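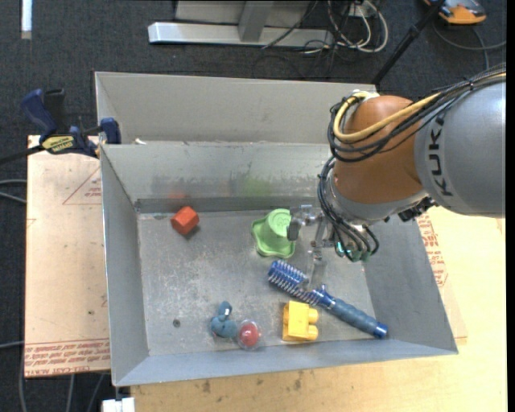 The gray metal bin with an orange-red block, a light green toy and a blue brush on its floor.

When I came to meet Mei Boateng in the old dairy building at Werdale, she was on her knees with a roll of tape and did not look up at once. "One minute, please," she said. "If I leave the corner now, it will come off by the evening."

Boateng looks after the things at Havis, the small toy and household library where families borrow objects as others borrow books. She started it four years ago with two shelves and a box from her sister. Today the catalog has its own room, and the returned items arrive in open metal bins, where they are sorted before they go back to the shelves.

I asked her why metal. The first bins were plastic, she told me, and they cracked in the second winter. "Metal becomes ugly, but it stays. You see the scratches? I like them. It means the bin is working." She bought four of them from a bakery supplier in Wysocka, who was closing his business, and she paid 50 for the whole lot, with delivery.

Scratches or not, she is strict about what goes inside. Toys and brushes may share a bin on the way in, but they must not share a shelf. "Parents do not want to find a brush next to a toy, even when the brush is new," she said. Brushes are washed in hot water with a little soap and dried with the bristles down. "Everybody dries them standing up, like flowers. Then the water goes into the handle and stays there."

About the toys she speaks longer. She prefers simple shapes, and she thinks that a block is the most honest toy which exists. Her own children played with a green plastic cup until it was lost on a train to Dovov, and for a week there was no peace in the house. "It was a cheap thing. We bought the same one again, the same color, and my son knew immediately that it was another." She laughed. "So when someone writes to me that one piece is missing, I search. I never answer that it is only plastic."

The rule for borrowing is simple: 50 days, and then the item comes back or the family writes a message. Most write. Some messages are long, and she keeps them in a folder — the best one is from a grandfather who asked to keep a wooden duck until his granddaughter learned to say its name.

I wanted to know what she would change if there was more money. She thought for a while. A second sink, she said finally, and a better lamp over the sorting place. "In winter I see dark blue and black as the same thing. I put things on the wrong shelf, and in the morning I must do it again."

Then she went back to her corner, because the tape had come off.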